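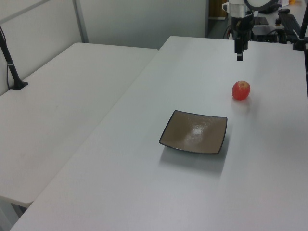
Skosham community kitchen puts one fruit dish on each table

January 14, 2025

The community kitchen in Skosham has opened its dining room again after a change of furniture, and the first thing many guests have noticed is how little is on the tables. The old bread baskets, paper flowers and napkin stands are gone. In their place every long white table now has one square ceramic dish in a brown-taupe color with a dark rim, and the kitchen puts fruit out with it each morning.

The idea comes from Maricica Lazăr, who has managed the kitchen for 7 years. She said that the old tables were always full before anybody sat down to eat. "People came with a tray and they had to push things away to find a place for it," she said. "Then the things were pushed to the next person, and he pushed them back."

The new tables were bought in November from Hendricks, a furniture dealer in Skastdale. They have a matte white top, and the kitchen asked for this after trying a shiny one for a week. Under the ceiling lights the shiny top was tiring for the eyes, and some of the older guests complained. The dishes are glazed and they do shine, but Ms. Lazăr said a small dish does not disturb anyone.

The dishes come from Warex, a ceramics workshop that is also in Skastdale. The kitchen ordered 53 of them, enough for the dining room, the two smaller rooms upstairs and a reserve in the cupboard. The corners turn up a little. Ms. Lazăr chose this shape after she saw it in the workshop's window, and she paid for the first one with her own money to see how it would survive the dishwasher. It went through 90 washes before she placed the order.

Apples are the main fruit at this time of the year. The kitchen takes small red ones from a grower outside Skosham, who sells the sizes that shops do not want. Guests may take an apple with their meal or put it in a bag for later, and there is no charge. Pears will be added when the price is better. Bananas were tried in the first week, but they became brown too quickly in the warm room near the serving counter.

Not all guests like the change. A few have asked for the napkin stands to return, and for now napkins are on the shelf beside the trays. The salt and pepper have also moved to this shelf. One regular guest wrote in the comment book that the room "looks like an office where they forgot to put the computers." Ms. Lazăr read this to the staff and agreed that the walls need some color. Curtains are planned, and the school in Skosham has been asked for drawings.

Cleaning takes less time than before. The evening team now wipes the tables in one pass, and the dishes are collected on a cart and washed with the dinner plates. Crumbs and stains are easy to see on the white tops, so the team has also changed to a softer cloth that does not leave lines.

On the first day after the opening the kitchen served 139 lunches. Ms. Lazăr said this is a good number for January, when the road from Skastdale is often icy and fewer people make the trip.

Lunch is served from 11:30 to 2:00. Guests who have questions about the food, or who want to give fruit from their own garden later in the year, can speak with the staff at the serving counter or leave a note in the comment book by the door.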